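**Brirley shared kitchen: progress report, November**

To: Lærke Hjaltested
From: Ruby-Lee Wihongi

You asked for a plain account of whether the mug scheme is worth a second round of money. My answer is still "maybe," and I'd rather put that in writing now than after we have spent the rest.

The grant paid for 120 ceramic mugs, dish racks and a stock of brown paper to put under them. The idea, as Adel Mahrous pitched it, was that people would give up disposable cups if there were always clean mugs within reach. At the last count we had 79 mugs. Adel thinks most of the missing ones are sitting in offices upstairs. He may be right, but we searched one floor on Thursday and got 9 back.

The racks are a mixed story. The low black wire ones take up little space and are easy to move. They also hold fewer mugs than the proposal said, and I'm not convinced anyone tried one with real mugs in it before ordering. Bulky handles take up the next slot too. 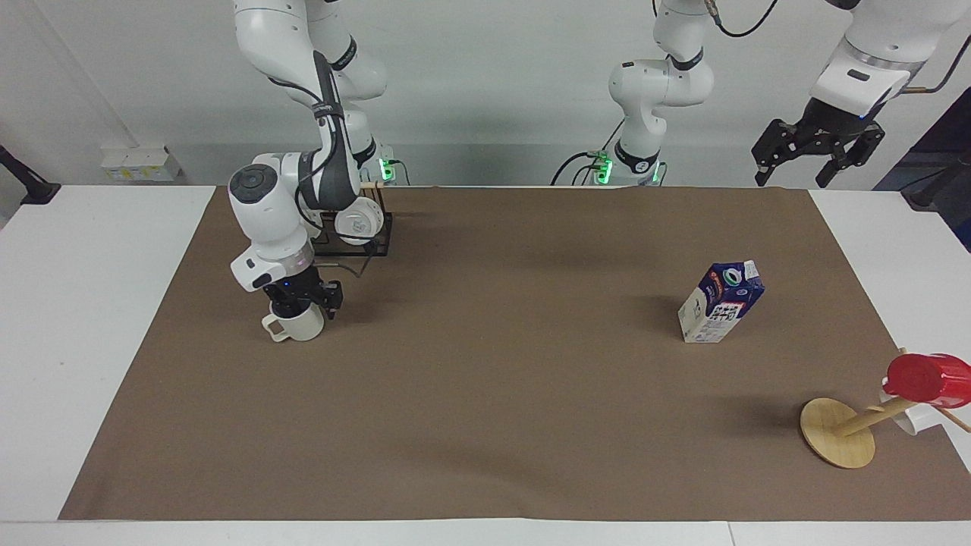 Paper was meant to be the cheap part. A big sheet over the table saves wiping down, and Oluf Ásgeirsdóttir likes how quickly the place can be cleared at the end of the day. But it's a supply we keep having to buy, in a project that was sold to you as cutting waste. I asked Bjartur Lund to price a washable mat from Teuber. He has one quote and is waiting on another.

Paper cup orders are down by almost 12 percent. The proposal promised half. Some of that drop may just be people working from home, and we have no way to separate the two with the records we kept.

What I'd ask for next:

- No new mugs until the upstairs floors have been searched
- A trial of the mat on one table
- Cup orders logged weekly, by floor

Adel disagrees with the first item and will send you his own note.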